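Subject: Re: [plernholm-kitchens] Bags, again
List: Plernholm Shared Kitchens
Time: 9:40 pm

> I brought home over 200 plastic bags in a year, and they
> all live inside one other bag behind the door. When I pull
> one out, 60 come with it. Is there a method? My neighbor
> folds hers into triangles, but I suspect her of having
> a lot of free evenings.

I was a triangle person for one winter. They look wonderful in the drawer. Then you need a bag in a hurry, with something dripping in the other hand, and you find out how well you fold.

These days I do the lazy knot. Flatten the bag on the table, more or less, push the air out toward the handles, twist it into a bundle and leave a handle loop sticking out so you have something to grab. It won't win prizes. Thin bags spring back a bit, so don't stand there admiring it.

Do it on a cloth if you can. On my bare Bomard table the bags slide around like fish. And wipe the table before the bags come out — I have twisted up crumbs and met them again in March.

I keep 70 and the rest go to the store bin. The Duman tin holds exactly that many if you lean on the lid.

Red bag, checked tablecloth, white cloth off to the left:
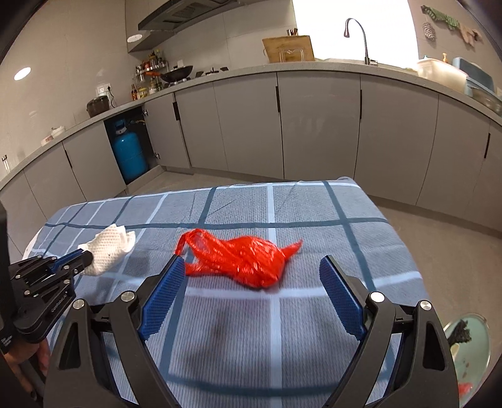

Other list business

The jar swap is still on for October. Lids that fit, please.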